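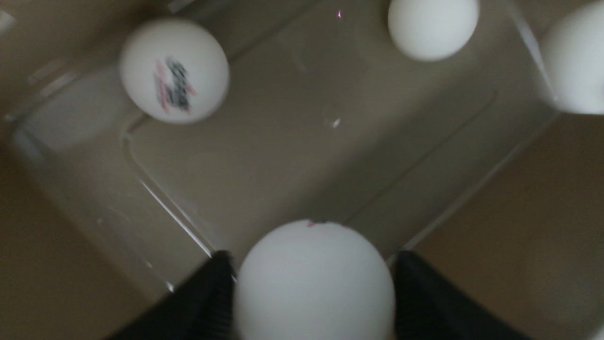
Table tennis in a basement with a low ceiling: is it worth it, or am I buying an expensive laundry surface?

Posted in Home and Garage Games by bellisbasement

We moved into a house in Bellis last July and it came with a basement, which the listing called "ready for your ideas." My idea is table tennis. My spouse's idea is shelving. We have agreed that whoever does the research wins, and shelving has not done any research.

The room is long enough and mostly wide enough. The problem is up. The ceiling is 80 inches at the good end, and then there's a duct that runs across the room and takes off a bit more just where a person of normal height would want to keep their head. There's a support post too, but it's off to one side and I've decided to think of it as a spectator.

Things I'd like to know from people who have done this in a real house and not in a catalog:

Can you play a decent game under a ceiling that low, or does every lob end in a clunk and an argument?

Does the floor matter? It's bare concrete now. I was going to put down something softer, mostly for my knees, which are older than the rest of me.

What table? I've been looking at the Wetitz folding one, because it's the only one the store here keeps in stock, and also at a used Anaso that a guy two streets over is selling with "minor wear." I've seen it. The wear has a nickname by now, I'm sure. He wants less than half of what the Wetitz costs.

And balls. I bought a bag of cheap ones to bounce off the kitchen counter while I think about all this, and a couple of them wander off to the left like they've remembered an appointment. Is that the balls or the counter?

I'm not trying to get good. I'd like to beat my brother-in-law by Thanksgiving and then never mention it more than once an hour.

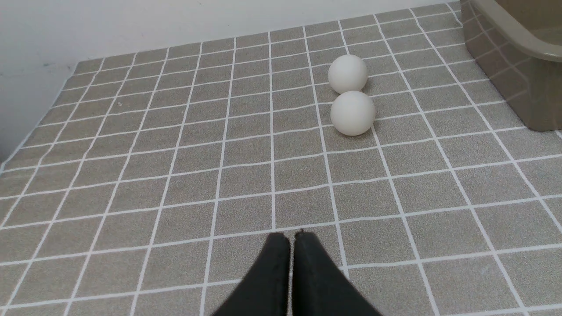 dropshotdad

Eighty inches is low but people play under worse. I did for most of a decade. Your game just changes shape. You quit lobbing, you serve short, and everybody gets sneaky and mean around the net. Visitors who learned in a rec center hate it. I consider that a home advantage and I'd guess your brother-in-law has no idea what's coming.

The duct is what I'd worry about. Put the table so the duct runs over the net, not over either end. Nobody's head goes over the net unless the evening has gone very wrong. If it's over one end, the tall player on that end is going to meet it on every big forehand, and sheet metal makes a noise that stays in the family for years. If you can't move the table that far, get a piece of foam pipe insulation, slit it and push it onto the lowest edge. Ours is held on with tape and looks terrible and has saved two scalps that I know of, one of them mine.

Lighting, which you didn't ask about. A single bulb in the middle is awful. You lose the ball against it every time it comes up off the bounce, and then you blame your eyes, and then you buy glasses. Two long fixtures running the same way as the table, one on each side, pointed at the ceiling if the ceiling is white. Paint it white if it isn't. Mine was exposed joists and I sprayed the lot, which took a whole weekend and one pair of pants.

Floor: yes, put something down. Concrete is hard on knees and it's murder on balls, because they get stepped on and there's no give at all. Foam squares that lock together are fine for casual play. Don't go too thick or too squishy or your feet stick when you try to turn. Also don't put them under the legs of the table. The table sinks, one leg more than the others, and you'll spend a month thinking your backhand has improved when really the whole court is leaning your way. (I enjoyed that month.)

Buy the used one if it's flat. Take a long straight board and lay it across each half in a few directions and look for daylight. Then bounce a ball in a lot of different spots and listen. A dead spot sounds like a thud with a cold. Surface scratches don't matter. Swollen edges do, walk away from those, it means the table spent a summer in somebody's garage and the garage won.

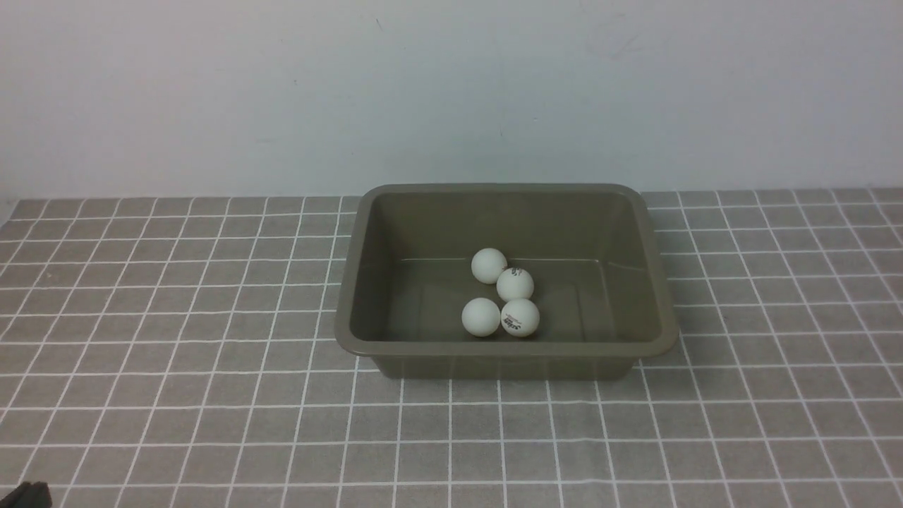

quietserve_2

I agree with the above except on the light fixtures, where I think he got lucky with his ceiling. If you have joists and a duct, bouncing light off all that gets you stripes. I tried it. I'd use plain diffused fixtures pointing down and keep them outside the edges of the table so you aren't staring into one when you toss for a serve. Not that you'll be tossing very high. The rules want a little over six inches, and you've got room for that much.

On your balls, it's the balls. Could be the counter too, so check it before you blame anybody. Set one spinning on a flat plate like a top. A good one spins in place and looks like it's standing still. A bad one wobbles, and you can see the seam or the printing wagging around. Do that with the whole bag and split it in two: the round ones for playing, the others for the dog or for whoever is practicing serves alone at 11 p.m. You don't need tournament balls for a basement, but don't buy the very cheapest bag either. I once went in with some neighbors on a bulk deal, 4,000 balls from an outfit in Tukham, on the theory that we'd be set for life. We are. We're set for several lives. Most of them bounce like eggs.

Things that made more difference at our place than the table did:

A dehumidifier. Your rubbers go slick in damp air, and so does your grip, and a folding table in a wet basement turns into a potato chip in a couple of years. Run it all summer and empty the bucket before you play, or you'll kick it. You will kick it anyway.

Something to block the gaps. Balls go under the furnace, behind the freezer, into the sump pit, which is the saddest one. I cut strips of cardboard and stood them up along the bottom of everything. It cost nothing and it gave me back a third of my evenings.

Somewhere to put the spares that's waist high. Any tub or tray will do so long as the sides are tall enough to stop them rolling out. Picking balls up off the floor between points is what ends most sessions in my house, and it isn't tiredness, it's the bending.

A rule about the dryer. Ours is that it doesn't run during a game. You can't hear the bounce over it, and you use your ears more than you'd think.

About the two tables: I've owned the Wetitz. It's fine. The wheels are a little small and catch on anything thicker than a rug, so if you put down mats you'll be lifting one end every time you fold it. The net clamps loosened up on mine in the first winter and I swapped them for better ones. I haven't owned an Anaso but I've played on a few and the older ones are heavy in a good way. Bring a friend with a truck and a second friend who owes you something, because basement stairs are where used tables go to become permanent. Measure the turn at the bottom before you hand over any money. Measure it again with the handrail on.

As for shelving, put it on the wall behind the post. You weren't going to play back there, and it counts as having listened.

pingpongpete_not_really

just get a mini table

bellisbasement

Thanks, all but one of you. Update for whoever finds this later.

I went and looked at the Anaso again with a straight board like you said, and the seller watched me do it with the expression of a man whose horse is having its teeth checked. It's flat. There's one dull spot near a corner that I plan to learn by heart and aim at. He took another $20 off when I made the thud face.

The duct can go over the net if I turn the table sideways to how I'd pictured it, and then the post is a little closer than I like but still behind the left-hand player. I'm going to be the right-hand player. Pipe foam is bought.

Did the plate test with the whole bag. More than half of them wobbled, so the counter has been cleared of all charges.

I measured the turn at the bottom of the stairs and it works by the width of my thumb, handrail off. Nobody tell my spouse the handrail is coming off. Shelving has been offered the wall behind the post and is considering its response.

Still undecided on mats. If anyone has had the locking kind down for a few years over concrete, do they slide apart when people lunge, or do they stay put? And does anything live under them by spring?

dropshotdad

Mine creep a little at the edges. Butt them up against a wall on two sides and they mostly behave. Lift a corner every few months and look. What lives under mine is dust and a pencil.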